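Barnungate student project, bimanual cell, notebook
August 2018
Entry: S. Amissah

Home pose re-zeroed on both arms before anything else. The left wrist had drifted since the last session; the right was within tolerance. Offsets saved under the Haltura profile, old file kept.

Task set for the club this term is the padlock: one gripper holds the body, the other works the key. Yeoman subgroup wants to run it as a scripted sequence first and only then record teleoperated demos. Agreed. The script gives us a baseline to compare against, and it will show up any error in the shared base frame early.

Tip-to-tip check comes before every run. Both arms are driven to a common point above the surface and the fingertips brought together. If the tips miss each other by more than 2 mm, stop and redo the calibration.

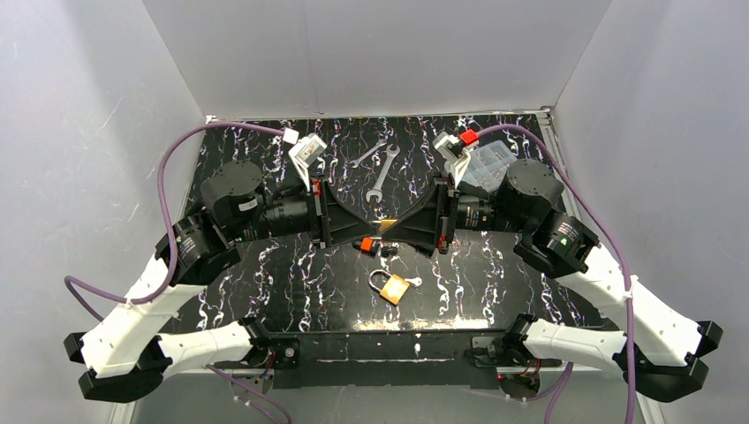 Joint speed limit stays at 15 percent for anyone new to the cell. Vamley's planner still treats the two arms as independent, so it will accept a path that crosses. Until that is fixed, move one arm at a time near the center and leave the other parked.

Cable slack at the wrists needs checking at full roll in both directions. In April we lost a camera connector this way and the log filled with dropped frames for 14 minutes before it was caught. Watchdog timeout is now 2000 ms, which stops the run.

Open items:
Key grasp. Finger pads may be too narrow for the key head at an angle. Try approaching along the shackle axis.
Wrist camera exposure. Lock it, auto is hunting on the dark surface.
Padlock start pose. Needs a repeatable placement, suggest a taped outline.
Tools and small parts go off the surface before recording starts.

Next session: scripted grasp only, no key turn.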